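The old desktop came down from the closet shelf on Tuesday, which means I have now lifted it more times this year than I've used it. I bought it secondhand, back when I was convinced I'd be the kind of person who edits video. I edited two.

My plan was to fix it up and give it to my niece for school. My sister asked whether my niece wanted it. I said everybody wants a desktop. She let that sit for a while.

So I cleared the table and took the side panel off, and there it all was, the green board and the capacitors standing around like tiny cans in a tiny supermarket. I had forgotten how many cables there are. Whoever put this machine together believed in cables. I spent a good part of the evening moving one bundle out of the way so I could see the thing behind it, which was another bundle.

The shopping list so far: a small solid state drive from Nultura, a can of compressed air, and a fan that the guy at Kimaro swore was quiet. Total damage, 80 dollars. The same guy offered me 12 for the whole computer, as is, and I laughed in a way I now regret.

I left the memory alone. It took me 43 minutes to find the right screwdriver (kitchen drawer, under the takeout menus), and by then I'd lost my nerve for anything with a clip on it. The drive goes in this weekend, assuming I can find where I put the little bag of screws. I remember choosing a very safe place.
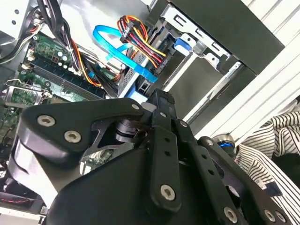

If the bag doesn't turn up by Saturday I'm going back to Kimaro for more screws, and I may ask, casually, if that offer still stands.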